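## 4. Primeiro treino com o gabinete aberto

Chegou a parte de que todo mundo no clube gosta! Até aqui a garra do Jumis só trabalhou na bancada de calibração; agora ela vai entrar num computador de verdade e se aproximar dos componentes. Reservem uma sessão inteira e façam em dupla, um no teclado e outro de olho no braço.

**Antes de começar**

1. Desliguem o computador de treino e tirem o cabo da tomada.
2. Deitem o gabinete de lado e retirem a tampa.
3. Confiram o aperto dos parafusos sextavados da garra.
4. Carreguem o perfil `gemance` e deixem a velocidade no nível 2.

> **Cuidado:** a mão de quem opera nunca entra no gabinete com o braço energizado. O botão de parada fica com a segunda pessoa da dupla, sempre.

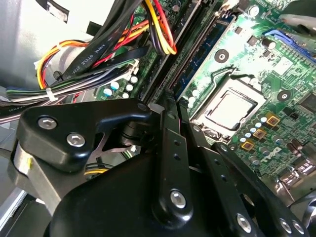
**Aproximação**

5. Desçam a garra devagar, em passos de 8 mm, parando a cada passo para olhar a câmera do punho.
6. Passem longe dos feixes de fios da fonte. Se um cabo encostar no suporte, subam um passo e recomecem (acontece com todas as equipes, sem drama!).
7. Escolham o alvo: módulo de memória ou alavanca do soquete do processador. Para a primeira vez, recomendamos a memória.
8. Alinhem os dedos com o alvo e salvem a posição com `gravar`.

**Nota:** o Booker Nakamura montou uma planilha ótima para anotar as posições salvas, na pasta Drarnilari. Usem! Na mostra de December, quer dizer, de dezembro, ela poupou um tempão na hora de repetir os movimentos.

Se o erro 3161 aparecer na tela, o motor do punho passou do limite de torque. Recolham o braço e voltem ao passo 5.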